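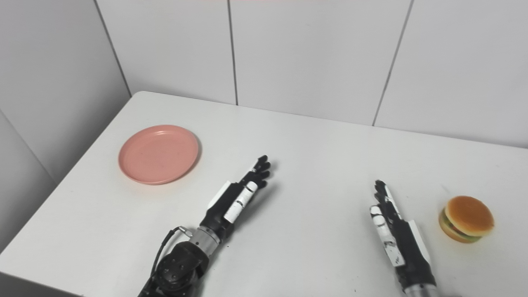 Nokuthula Baloyi opened Plokside on a Thursday in October with one thing on the menu. The beef is ground at 20 past six each morning by a butcher two doors down, and when it runs out she locks up and goes home.

On the first day that took until three. These days the queue forms before noon and the last burger is usually gone by half past one.

Baloyi spent nine years cooking at Farahani, a hotel restaurant where the menu ran to 30 dishes. She says she could cook all of them and wanted to eat four. When the lease came up on a former shoe repair shop, she took it with her savings and a loan from her brother.

The room has 23 seats. A burger is 300 pence more than at the chain across the road, and regulars have grumbled about that. The buns come from Baltazar Villalobos, who bakes them with potato flour and delivers them by bicycle.

"He wanted sesame and I didn't," Baloyi says. "We argued for a month."

They settled on sesame. A second item, a bean burger, joins the menu in spring, if she can get it to hold together on the grill.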